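Households urged to check hallways and stairs in free home safety program

Comlow Council will offer free home safety checks to residents from December, following a trial in Tinora that reached 335 households.

The checks take nearly 25 minutes and cover lighting, stairs, walkways and smoke alarms. Residents receive a written list of suggested changes.
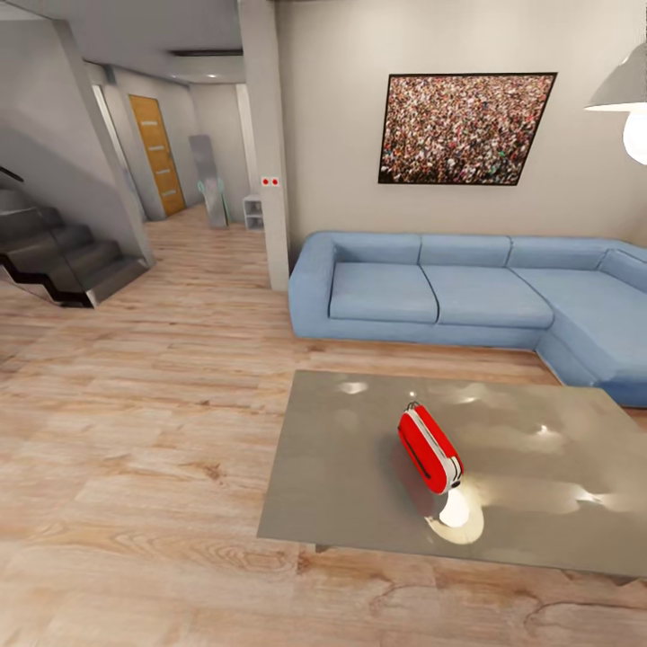

Who can book a check?

Any resident of the council area may apply, including renters, although people over 80 will be given the earliest appointments.

Program manager Sigita Rebane said most hazards found during the trial were simple to fix.

"We saw bags left near stairs, loose mats and hallway globes that had not been replaced," Ms Rebane said. "These are small jobs, and families can often do them in an afternoon."
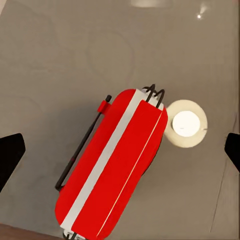 Council has set aside funding for 2,000 visits across Comlow, Lei and Sandar. Minor work, such as fitting a handrail or a brighter light, may be subsidised for concession card holders. Larger repairs remain the responsibility of the owner - tenants should speak with their landlord before any work begins.
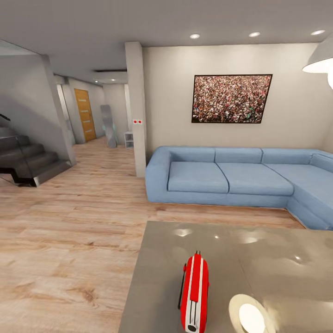

Ceiling lights in a living area beside a hallway.

Assessors will carry council identification and will not ask for payment at the door. Visits can be arranged between 9 am and 4 pm.

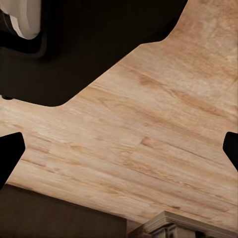
Applications may be made at the customer service centres in Tinora and Lei, or by telephone. Interpreters are available on request when booking.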